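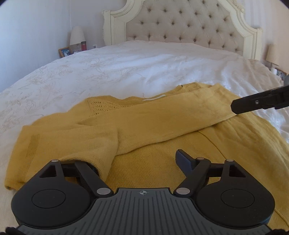 Skivevia, September 17, 2023

The bus let Magdalini Galanis off at the wrong end of the street, so she came to the open day late and missed the tea. A boy at the door wrote her name on a sticker and sent her upstairs.

The visitors had been put along the bedroom wall with their coats still on. The bed had a buttoned headboard and a cream cover with leaves stitched into it, and on the cover was a yellow jumper. It was her jumper, or it had been until she gave it to her nephew Panagiotis in a carrier bag. He had asked for old clothes, for work. She hadn't asked what the work was.

"Watch the sleeve," said the woman next to her. "It's the sleeve that goes wrong."

Panagiotis Lambrakis had a gripper in each hand. He didn't look round. He brought the left one down on the cuff, closed it, lifted, and laid the sleeve across the chest.

"So where's the robot?" asked a man by the door.

"In Bruditz," said Panagiotis. "It learns from these. I fold, the camera on the gripper sees what I see, and the robot gets the lot."

"And can it fold a jumper?"

"It can fold a towel."

The man wrote that down.

Magdalini had knitted the jumper the winter her husband was in hospital. The holes by the neck had taken her longest. She had done them wrong, pulled them out and done them again under the lamp on the ward, and a nurse had asked her what it was going to be. She had worn it to two weddings and then it had got tight under the arms.

Panagiotis shook it out with the grippers and began again.

"How many times have you done that one?" she asked.

He looked round then. "Auntie. I didn't know you'd come."

"You put a card through the door."

"I put one through everybody's." He let the jumper drop on the bed. "That one? Nearly 600. It's the best we've got. The shop ones slide about. Yours has something to get hold of."

"It's good wool," she said.

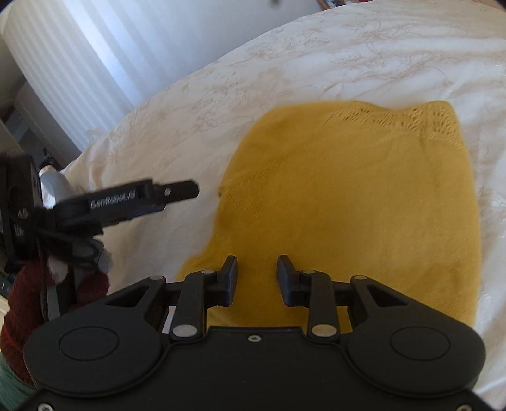 "Do you want a go?" he said.

She said no, and the woman next to her said go on, so she handed over her bag and went up to the bed. He showed her where her fingers went. The grippers were heavier than they looked, and when she squeezed, the two black pads came together a moment later than she expected.

She missed the sleeve. She missed it again. The third time she caught it by the edge and carried it over, and it fell in a heap short of where she wanted it.

"Leave it," said Panagiotis. "Carry on from there."

"It's crooked."

"They need crooked ones as well."

She did the other sleeve, then took hold of the hem and brought it up. It was a poor fold. At home she would have done it in the air, against her chest, without looking. The man by the door asked if hers would be sent to Bruditz too.

"Tonight, with the rest," said Panagiotis.

She gave him back the grippers and rubbed her wrists. There was a loose thread at the neck, and she bent to see whether it was about to run. It would hold for a while.

"Bring it round before Christmas," she said. "I'll sew that in."

He said he would, and picked up the jumper by the shoulders, and the visitors moved along the wall to make room for the next lot coming up the stairs.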